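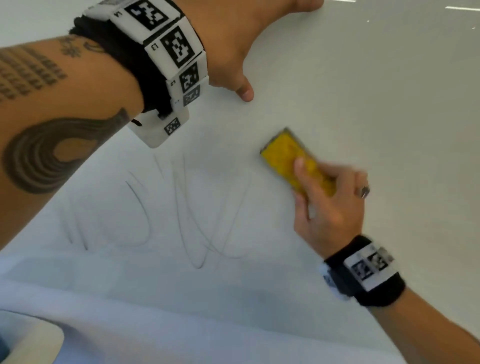

Edileuza Godoy has wiped the same whiteboard 119 times since breakfast. She draws on it, puts the cap back on the marker, rests her left hand on the board and picks up the eraser. When the scrawl is gone she says "done" out loud, waits for a tone in her earpiece and starts again.

She works for Tillholm, a small company that collects recordings of people doing ordinary jobs with their hands. The recordings are sold or licensed to groups building robots that are meant to do the same jobs. Tillholm builds no robots. It rents the upper floor of a former shoe warehouse, where the stations include a sink, a bed frame, a shop counter, a row of coat hooks and a set of whiteboards on stands that can be tilted.

The method is simple to describe. A collector wears a camera on the head and a strap on each wrist. The straps carry square black-and-white markers on white blocks, set in a curve so that at least one of them should face the camera however the arm is turned. Each marker has its own pattern, and most have a short printed label such as L3 so that the person fitting the strap can check it is the right way up. Software finds the markers in the video and works out where the wrist is and which way it is pointing. The result is a film of the task with a path for each hand laid over it.

"People ask why we don't use gloves," says Kátia Frota, who runs collection on the floor. "We did use gloves. Everybody worked like they were wearing gloves."

Bare hands were the main thing the customers wanted. A person wiping a board changes pressure all the time, shifts the grip on the eraser, goes back over a patch that didn't come off. With thick gloves on, the early collectors pressed hard and moved in straight lines. The recordings were clean and easy to track, and the policies trained on them pressed hard and moved in straight lines too.

Whiteboards were a late addition. The request came from Jukow, which is developing a two-armed machine for cleaning classrooms and meeting rooms at night. Its engineers had assumed wiping would be easy to learn. Their first model, trained on tabletop wiping, did well on a flat surface and badly on an upright one. It had no idea what to do with its other arm.

The other arm is now one of the things Tillholm is asked for by name. Collectors are told to brace themselves however they normally would, and most people put a palm flat on the board with the fingers spread. Some hold the edge of the board. Gilmar Vieira, who has been collecting for two years and was a sign painter before that, leans on his knuckles, a habit from keeping his palm out of wet paint. His sessions are kept in the set with a note attached.

A session on the boards follows a sheet. The sheet gives the angle of the board, the kind of mark to draw and the part of the board to draw it in. Marks come in seven kinds: straight lines, loops, block letters, solid patches, dots, arrows and what the sheet calls free scribble. Free scribble takes the longest to get right. Collectors who have done a lot of it start drawing the same shape over and over, and the model then learns to erase that shape. Godoy goes for tall loops and a peak, and says she has to remind herself to do something else.

Faint marks are the other difficulty. A dry eraser often leaves a pale gray trace on the first pass. A person sees it and goes back, or sees it and decides it's good enough. Both decisions end up in the recording, and the model has to make sense of them. Tillholm's answer was to have collectors state a standard before they start, either "quick" or "clean", and stick to it for the whole clip. It has helped, though the reviewers still disagree on what counts as clean.

Reviewing happens in a room at the back, where Janaína Quintana and one colleague watch everything at double speed. They throw out clips in which the markers are lost for too long. The usual cause is blur. An eraser moves fast, and the wrist behind it moves nearly as fast, so the pattern on the block smears and the software has to guess from the images before and after. Glare is next. The boards are glossy, the ceiling lights show up in them as white streaks, and at certain angles a streak lands where the hand is.

Quintana does not want the lights changed. "A school has lights on the ceiling," she says. "If I make the room nice, I get a robot that works in a nice room."

The same reasoning applies to what collectors wear. Rings stay on, and so do watches, as long as they sit clear of the strap. Tattoos are not covered. An earlier supplier used by one of the customers had put all its people in plain gray sleeves, and the hand detector trained on that footage had trouble with any forearm that wasn't gray. Collectors sign a form that says what will be visible and for how long the footage is kept, and anyone can ask for sleeves. Two have.

Pay is by the hour. Tillholm tried paying by the clip for part of October and stopped. The number of clips went up and the wiping got worse - short strokes, small drawings, everything in the middle of the board where it was easy to reach.

The whiteboard set stood at 737 accepted clips on 8 March 2026, with the corners of the board still thin. Kátia Evangelista, who handles the work with Jukow, has asked for more low corners in particular, where a collector has to bend and the head camera loses sight of one hand. The current straps are not good at this. A new version with an extra block on the underside is being tried at the sink station, but the wearers say it knocks against the basin.

Godoy does boards in the morning and coat hooks in the afternoon. She prefers the hooks. On the boards, she says, her shoulder goes first, and then she begins to switch hands without noticing, and a reviewer sends a message asking whether she meant to. The switched clips are kept. Jukow's machine has two arms of the same strength, and it may as well learn to use either one.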